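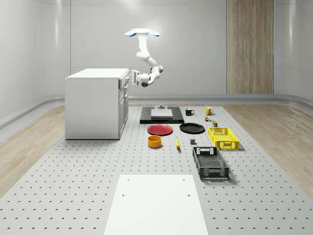

January, 9:40 am

Purchase planning for the ceiling cell. Goal for this entry: get to a parts list that can go to Cheng-en before the budget window closes, and stop changing the layout every time one of us has an idea.

Layout as it stands in the sim: arm inverted on the ceiling flange, perforated platform under it, white cabinet on the left, test objects on the platform. I am treating this as revision 4 and pricing against it. Anything added after this goes on the second-year list.

Arm and mount

The hanging mount stays. We went back and forth on a pedestal, and the pedestal is cheaper to install, but it takes platform area and puts the base between the operator and the work. Ceiling mount needs a structural check of the slab before we order anything. Facilities wants a drawing with static load and worst-case moment at the flange. I have the arm mass from the Grurkau data sheet but not the dynamic loads. Asked them for the inverted-mount figures; their sheet only covers floor mounting.

Open items on the arm:
– confirm the controller supports inverted gravity compensation without an extra license
– cable length from flange to controller cabinet, including the drop down the wall
– whether the e-stop loop can share the room circuit or needs its own

Gripper: parallel, two-finger. Fingers are boxy in the model and I think too wide for the cabinet handles, which are small and recessed near the top of the front. Ran the approach to the cabinet corner at countertop height this morning. The pose solves, but the elbow is closer to its limit than I would like, and I have not tried the lower drawers yet. If those fail, the choice is to move the cabinet inboard or shorten the ceiling drop. Moving the cabinet costs nothing. Try that first.

Budget for two sets of fingers, one standard and one narrow. Narrow set can be machined in house if Shek quotes the same lead time as last year.

Platform

This is the line I keep getting wrong. Perforated plate was quoted by Tastolach in panels, 700 mm on a side, 199 dollars per panel, plus leveling feet sold separately. Panels come with holes through, not tapped. If we want to bolt fixtures down we need either tapped inserts or through bolts with access from underneath, and there is no access from underneath once it is on the floor. Inserts then. Cheng-en's note from yesterday says to tap only the panels in the main work area and leave the rest plain. Agreed. Panel count to be taken off the floor plan, with the wood strips on both sides left uncovered so the room can go back to how it was.

Check hole pitch against the white board fixture at the front. Its two far holes need to land on the grid. In the model I placed it by eye and did not check.

Cabinet

Do not buy a custom unit. A stock kitchen base with a flat top is fine, and if the arm damages a drawer front we can replace the front. Things to verify before ordering: drawer pull force, handle depth, whether the carcass can be anchored. It sits straight on the platform in the current layout, so anchoring goes through the same inserts.

Objects

Cheap, but they need to be bought in duplicate and from one lot, otherwise the meshes drift from the physical parts. Current list from the sim:
– plates, red and black
– mugs, black and yellow
– yellow cylindrical bowl
– banana (yellow)
– dark gray block
– crates, yellow and black, the black one larger
– small cans
– black tray with the white slab and gray post

The crates are the problem items. Lattice walls are expensive for collision checking, and I have been using a simplified hull with the handle cutouts filled in. That is acceptable for placing objects inside and useless for grasping by the handle. Either we drop handle grasps from the first test plan or someone rebuilds the mesh. My vote is to drop them.

Black crate on the right casts the longest planning times when it is rotated off axis. Not a purchasing matter, but it bears on which workstation we ask for.

Compute

Existing workstation is enough for single-scene runs. It is not enough for batches. Holding this line at 80 percent of what was asked last year. Used equipment is acceptable here.

Power

Truma can supply the backup unit. Lead time is the longest on the list, so this goes first even though it is the least interesting item. Needs a dedicated outlet on the back wall, placed clear of the wood-paneled section. We are not drilling that panel.

Order sequence

1. Slab check and load drawing
2. Backup power unit
3. Platform panels and inserts
4. Arm, mount, controller
5. Cabinet
6. Gripper and narrow fingers
7. Objects

Items 4 and 6 depend on the reach result at the lower drawers. Will run that this afternoon with the cabinet shifted toward the center.

3:15 pm

Shifted the cabinet inboard and reran. Upper drawers fine. Lowest one still fails with the standard fingers, solves with the narrow ones. Narrow set moves from optional to required. Sent the revised list to Cheng-en. Still waiting on Grurkau for the inverted loads.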